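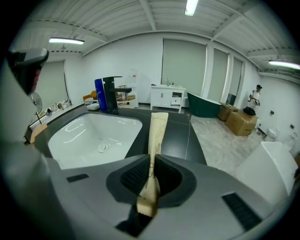
VIE LOCALE – COMMERCE ET HABITAT

Le showroom Estus rouvre ses portes, et l'on peut y prendre son temps

Il y avait du monde, en ce début de mai, pour la réouverture du showroom Estus, dans la zone de Gromberg, et c'était bien agréable de voir tant de voisins se retrouver entre les plans de travail et les robinets, un café à la main ! Les travaux auront duré tout l'hiver, et les habitués, qui passaient régulièrement aux nouvelles, commençaient à trouver le temps long.

La salle reste très claire, avec ses murs blancs, ses grandes fenêtres habillées de stores gris pâle et son plafond de tôle blanche où courent toujours les poutres. Un des coins qui a le plus fait parler est celui de l'évier : une cuve blanche rectangulaire aux angles arrondis, montée sous un plan gris anthracite, avec un mitigeur noir mat au long bec horizontal. Le contraste plaît, manifestement, et plusieurs couples sont revenus deux fois poser la main dessus avant de se décider (ou de remettre la décision à plus tard, ce qui est permis aussi).

« Je voulais que les gens puissent s'approcher et ouvrir les tiroirs, comme chez eux », raconte Malou Mikkelsen, qui dirige la maison et qui a accueilli chacun avec une patience admirable jusqu'à la fermeture, à 19 heures. L'exposition occupe désormais 446 mètres carrés, soit 166 de plus qu'auparavant, et la menuiserie Riis, installée dans la rue voisine, y présente ses façades en bois clair.

Environ 381 visiteurs sont passés pendant la journée d'ouverture. Pour ceux qui l'auraient manquée, un atelier consacré à l'entretien des éviers et des plans de travail sombres est prévu avant l'été, avec la droguerie Clusulel. L'entrée est libre, les enfants sont les bienvenus, et les inscriptions se prennent directement à l'accueil du showroom.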